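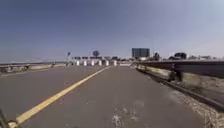
The Hesbridge road, guardrail side.

Walkers and drivers wanted for the Flirncombe road diary

I'm looking for people who use the Hesbridge road a lot and don't mind writing down what they notice. I've lived at the Flirncombe end for years and I grumble about that road to anyone who'll stand still (my neighbours have started crossing over!), so this spring I decided to do something useful with all the grumbling.

What I'm after is seven people, each keeping a simple diary through April. You'd jot down where the yellow line is getting hard to follow, where the surface looks scuffed - there are some pale patches to the right of the line that I'd love other opinions on - and anything about the guardrail, dents, leaning posts, that sort of thing. A sentence or two per trip is plenty. Drivers, please write yours up after you've parked!

You don't need to know anything about roads. I certainly didn't. It would be lovely to have someone who cycles, someone who does the early run into Rastville, and at least one person who only goes that way in the dark.

There's no pay, I'm afraid, but I'll give everyone a notebook and a decent pen, and there's tea and cake at my place when we put it all together. I'll type up the lot and send it to the highways office, with your name left off if you prefer.

Interested? Ring Theophilus Adjei on extension 396 at Tetteh Garden Supplies, any time before four, or come and find me at the counter on Tuesday. Please say which bit of the road you use and how you travel.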